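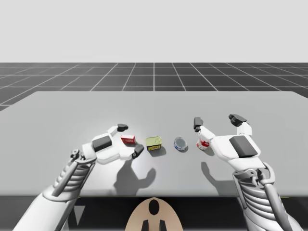
## Step 1: Start with four things on the table

I don't trust a simulator until it has bored me, so start small. We use Holix at the Holudau workshop to rehearse the two-armed build before anyone cuts parts. Put four small groceries in a loose row and leave both hands open.

1. Set the table to 700 mm deep.
2. Bring the hands in slowly and stop short of contact.
3. Check that the thumbs clear the lids — mine didn't at first.

## Step 2: Add a bigger box

Anything will grip a small tin if you fudge the friction enough. A large pudding box is a fairer test. Lower the left hand over it, then run 30 grasps without touching the settings. If all of them pass, be suspicious and check the box's mass.

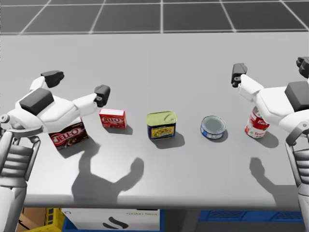
*Five items in the row, with the left hand over the brown JELL-O box.*

## Step 3: Doubt the result

Save the log, reload and repeat. I got about 18 clean lifts, and I wouldn't order motors on the strength of that — not until June, anyway.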